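Making Up a Round Bed: Notes From a Furnished-Rental Housekeeper

The head of housekeeping at Jestetow, a small firm that prepares furnished apartments between tenants, has a short list of jobs that take longer than the client expects. Round beds are near the top of it. We spoke in September, at the end of a working morning, and kept to the practical side: what goes on the bed, in what order, and how the fabric is folded and stored.

Jestetow looks after 14 apartments. Most have ordinary rectangular beds and two have round ones. "The rectangular beds run on a schedule," she said. "Twenty minutes with one person, all layers. The round ones don't fit the schedule, so I put them down as a separate line on the job sheet."

Why the corners matter

On a standard mattress, the corners do most of the work. They hold the fitted sheet in tension, and they give the person making the bed four fixed points to measure from. A round mattress has none of these. The sheet is held by elastic or a drawstring in the hem, and any rotation goes unnoticed until the print is seen to be running at an angle to the headboard.

"You need a reference point, so you make one," she said. Her method is to sew a short length of white tape into the hem of every round sheet and bedspread. The tape goes at the center of the head end. When the layer is put on, the tape is placed first, then the foot end is pulled down opposite it, then the two sides. Only after that is the rest of the hem worked under.

She does not iron the hem. Pressing a gathered hem flat sets creases into it, and the creases show through on the curve. The middle of the sheet is ironed and the outer hand's width is left alone.

Bedspreads and the padded head

The second difficulty is a headboard that is part of the bed. Where the padding rises straight off the mattress, there is no gap for tucking. Some covers are cut to continue up over the padding in one piece, and she prefers those where the client will pay for them. Where the cover is in two pieces, the seam sits in the angle between mattress and head, and it collects dust.

"Vacuum the angle before anything else," she said. "Upholstery nozzle, low setting. If you do it after the bedspread is on, you pull the bedspread."

Small prints are the most forgiving. A small floral does not have a strong direction, so an error of a few degrees is hard to see. Stripes are the worst choice for a round bed, in her opinion, and large checks are close behind. A repeat arranged in diagonal bands falls between the two: it looks deliberate at any angle, but the bands have to stay straight across the middle, and a careless pull at one side will bend them.

Layers and color

Clients often leave their own blankets and cushions with the apartment. Jestetow uses what is supplied and does not replace anything without a written request. The result can be a mixture. A pink blanket with penguins and white polka dots, a white bedspread with a small pink floral and red heart cushions may all belong to the same room, and the job is to put them in a sensible order.

Her order is pale layers first and patterned layers last, with one exception. Anything dark red or maroon is kept off white fabric until it has been washed by itself at least twice. She tests by pressing a damp white cloth against an inside seam for a minute. If color comes off, the item goes in a separate bag with a label.

"People worry about the washing machine," she said. "The bed is where I have seen the marks. Someone lays a new maroon cloth on a white spread, the room is humid, and a week later there is a pink patch."

Handling is the other concern. A cloth picked up at its middle bunches into folds and drags its edge over whatever is under it. For folding, she wants it taken by two adjacent corners, or by the hem if it is round.
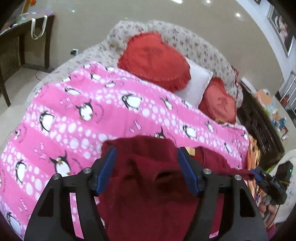 Cushions, and what stands next to the bed

Cushions go on last and come off first. A large one with a ruffled edge is set toward the head, with a plain pillow tucked partly behind it. A smaller one can go lower and to the side. She does not line them up. On a round mattress a straight row leaves the end cushions close to the edge, and they fall.

Ruffles are shaken out by hand. Steam works on cotton, but she has had synthetic ruffles go limp under it and now tests on the back side. Heart-shaped cushions have a point where the filling packs down, and this has to be broken up with the fingers before the cushion will sit upright.

Clearance is a planning question more than a cleaning one, and she raised it without being asked. A round bed touches a straight wall or a cabinet at one point only, and the space on either side of that point narrows to nothing. Fabric slides into it. A cabinet with carved panels makes matters worse, as loose threads catch on the carving. Where the client agrees, she moves the bed out by the width of a hand and puts it back after the layers are on.

Carved wood is dusted with a dry, soft brush before the bed is stripped, so that the dust lands on linen that is going to the wash in any case. Polish is applied to a cloth, never sprayed near the bed.

Folding and storage

A round sheet is folded in half with the tape at one end of the fold. The curved side is then turned in until its edge meets the straight fold, and the two ends are brought over it to make a rectangle. The hem stays inside. She stores each set in a cotton bag marked with the apartment number and the mattress diameter in inches.

Blankets are handled differently. They are folded in thirds along the length and rolled, printed side in. Rolls go on the shelf on their sides, no more than two high. Rolled blankets are harder to stack than folded ones, but they come out without a hard crease across the print.

Replacement sheets are the main expense. Jestetow buys them from Borkier, which cuts to a supplied diameter, and has the bedspreads altered at Czerwiński, a workshop that will also re-cover the padded head section. Both ask for the mattress depth as well as the diameter. Orders that give only the diameter come back with too short a drop, and she has a shelf of these, now used as dust covers.

Her measuring instruction is to take the diameter twice, at right angles, with the bed stripped. Older round mattresses spread toward the foot and the two readings often disagree. She orders to the larger one and takes up the difference with the drawstring.

Asked about fabric, she said she orders 100 percent cotton for the sheets and accepts a blend for the bedspread, where some resistance to creasing is useful. Dryer heat is kept low for anything with elastic in the hem. The elastic in a round sheet carries the whole load, and when it fails there is no corner to hold the sheet on. She replaces the elastic and keeps the sheet.

The two round beds are both in the Takuvgate building, on different floors. Their diameters differ by 2 inches, and the storage bags for the larger one have a red cord.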